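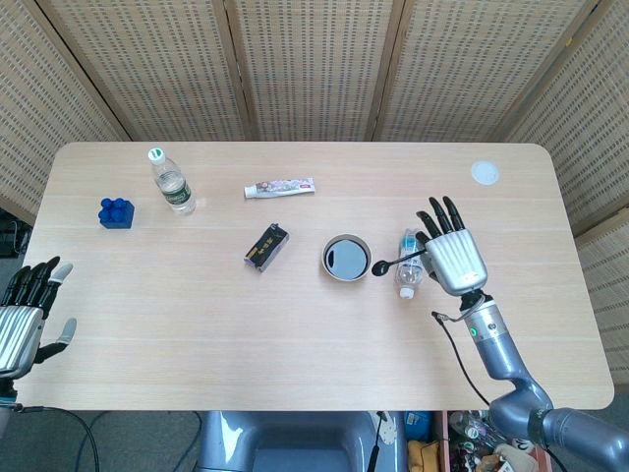
Open day at the Verhoeven tube works, Isiva

I have toured breweries, a cheese cave and one sausage plant I still dream about. On Wednesday I went to see how toothpaste tubes get made, and I went willingly.

The Verhoeven works sits at the far end of Isiva, behind the bus depot. Parking costs 2 dollars and the attendant takes it very seriously. They had 2,012 visitors at the last open day, according to the banner over the gate, and I believe every one of them was ahead of me in the hairnet line.

The tour takes you through printing first. Blank sheets go in white and come out covered in somebody's logo, over and over, at a speed that makes you feel bad about your own job. Then the sheet is rolled, sealed and cut, and a shoulder gets welded on. The shoulder is the bit under the cap. I had gone my whole life without a word for it.

Filling happens upstairs, open end first, with the cap already on. That cleared up a question I'd had since second grade. Our guide mentioned the Arton line runs 22 hours a day and spends the other 2 being cleaned – mint gets into everything, including, by then, my coat.

Lunch was at the Astard canteen across the yard. The soup was good. It also tasted of mint, though I can't blame the cook for that.

The next open day is in July. Book the morning slot and wear shoes you don't love.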